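Mesh baskets on aluminium extrusion - hooks or bolts?

Plillura Forums > Workshop and Garage > Storage

Started by Pusthorpe, 23 January 2021
Views: 1,410

Pusthorpe
Posts: 296

I want to get the small stuff up off my bench and onto wire baskets. The bench has an extrusion frame around three sides, left over from when it was an enclosed cabinet, so there are rails at the back and on both sides. I'd like a long shallow basket across the back for tape, pens and offcuts, and a deeper one in a corner for rags.

The question is how to fix them. I can hang them on hooks over the rail or bolt them into the slot with T-nuts. I have both on hand. I bought the baskets in December and they've been sitting on the floor while I make up my mind.

Anyone done this and lived with it for a while?

gravelroad
Posts: 718

Bolt them. Hooks are fine until you reach in for something at the bottom and the whole basket comes up with your hand. Use a wide washer over the mesh, one that covers at least a couple of wires, or the bolt head pulls through the grid.

Prieto
Posts: 2

I'd go the other way. I had mine bolted and took the bolts out after a few weeks. Mesh baskets fill up with dust and metal crumbs and you want to be able to lift them down and tip them out. If it takes a hex key to do that, you won't.

For something heavy I'd agree with gravelroad. For tape and pens it's overkill.

tin_lid
Posts: 718

Colour matters a bit too if your walls are busy. There's a setup here with a patterned surround, with one white basket on the back rail and a black one in the corner.
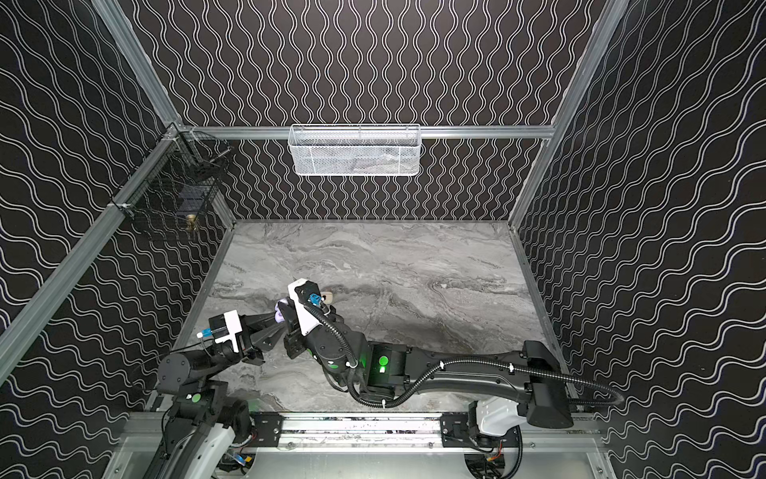
White basket on the back rail, black one in the left corner.

The back one is the long shallow shape you're after, and it's centred over the work area. I like the black one angled along the side wall. It uses a bit of corner that usually ends up with nothing in it.

Pusthorpe
Posts: 296

Thanks, that's close to what I had in mind. I hadn't thought of clipping one to the corner bar. My corner is where the power board lives, but I could move that down.

How do you find things in the white one? I can only just make out grey shapes through the mesh in that photo.

tin_lid
Posts: 718

With fine mesh you don't, really. You look in over the top. If the basket sits above eye level, get a coarser grid or put labels on the front. Mine at home are at chest height and it's no bother.

gravelroad
Posts: 718

Wouldn't have that wall behind my bench. All those wavy lines, I'd never spot a dropped screw against it. Plain grey for me. Same with the marble floor, nice to look at but I lose enough washers as it is.

Prieto
Posts: 2

The floor has a metal edge strip around it, so I suppose that helps. I don't mind the pattern. Each to their own.

Back on the baskets - has anyone used the Herico rail clips? They slide into the slot and have a lip that the top wire of the basket drops into. You can still lift it off but it doesn't jump when you bump it. I was going to order a set.

Herico_owner
Posts: 296

I have them (no connection to the company, I just picked a bad user name). They're good on a level rail. On a sloping one the basket creeps to the low end, so you need a stop. I put a T-nut with a short bolt on the low side and that fixed it.

Check your wire thickness first. The lip is narrow and one of my cheaper baskets wouldn't seat in it. I ended up filing the clip.

gravelroad
Posts: 718

So you added a bolt. I rest my case.

Herico_owner
Posts: 296

The bolt is in the rail, not through the basket. It still lifts off.

Pusthorpe
Posts: 296

OK, what I'm leaning toward is clips for the long one at the back and bolts for the rag basket, which gets pulled around more. I'll move the power board first and see how much corner I've got left. The right side can stay bare for now as that's where I stand to use the vice.

One more thing. Do you line the bottom? Pens go straight through the mesh on the bigger basket.

tin_lid
Posts: 718

Piece of rubber drawer liner, cut a bit small so the dust can still drop out at the edges. Or stand the pens in an old mug and put the mug in the basket.

Prieto
Posts: 2

Mug for me. Liner curls up.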